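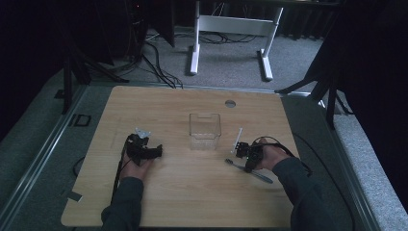
Starting position for the toothbrush task: a gripper in each hand, the clear container in the middle, the brush by the right gripper.

Recording a pick-and-place task with two hand-held grippers

The steps cover one full recording session for a simple task: pick up a toothbrush and put it in a clear plastic container. They assume you have a pair of hand-held grippers with cables, a head camera, and the Drolevon recorder already installed on the laptop. If you haven't installed it yet, do the setup page first and come back.

You will record the task by doing it yourself with the grippers. The robot is not needed until you replay.

What you need

Two hand-held grippers, left and right
Head camera and strap
A small table, with room to stand at the front
One toothbrush
One clear rectangular container, open at the top
Laptop with at least 4 GB free for each session

1. Set up the table

Put the container in the center of the table and leave space on both sides for the grippers. Lay the toothbrush on the right side, at an angle. The handle should be easy to reach without turning your wrist over.

A plain, pale tabletop works well with a dark gripper. If yours is glossy, turn off any lamp that leaves a bright spot on it. We used a Sekholm side table for a while and had to cover it with paper for this reason.

Wear long, plain sleeves. Keep the same ones for the whole session.

2. Run the cables

Let the left cable drop off the front of the table and take the right one out to the side. Leave enough slack to reach the far edge with either hand. Then do a dry run with the recorder off and watch for the cable catching on the table edge or lying across the brush.

Cables on the floor are fine behind the table. Keep them away from where you stand.

3. Zero the grippers

Open both grippers all the way and press Zero in the recorder. Close them, open them again, and check that the opening value comes back to where it started. If it drifts by more than 2 percent, unplug that gripper, plug it back in, and repeat. Do this every time you restart the laptop.

4. Check the head camera

Stand where you will work and look at the container. Both grippers and all of the container should show in the preview. If your hands drop out at the bottom, tilt the camera down a little – not your head. You will forget to hold your head down by the third take.

5. Record a take

Start with both grippers resting on the table, one on each side of the container. Hold still for two seconds. Press the foot pedal and then:

Move the right gripper over the handle of the toothbrush.
Close it and lift straight up until the brush clears the rim of the container.
Steady the container with the left gripper. Touch it lightly, don't squeeze.
Lower the brush, handle first, and open the right gripper.
Bring both grippers back to the start and hold still again.
Press the pedal to stop.

A good take runs about 7 seconds. Work slower than you would with bare hands, but don't stop in the middle to think. Long pauses end up in the data and the arm will copy them.

If you drop the brush, finish the take and mark it as failed. Don't reach in with your fingers while the recorder is running.

6. Change the layout

Move the brush a few inches after every take and turn it a different way. Move the container too, though less often. Our first Brindero set had 521 takes with the container in one spot, and the trained arm missed as soon as we slid it toward the edge.

7. Review and export

Play back each take at double speed. Delete the ones with a frozen camera or a missing gripper signal. Keep the marked failures in their own folder.

Export with the two-arm preset and copy the folder to the training machine. Replay one take on the robot at quarter speed, with the container empty and a hand on the stop button, before you start training.

Last updated June 2020. Tested with recorder version 2.4.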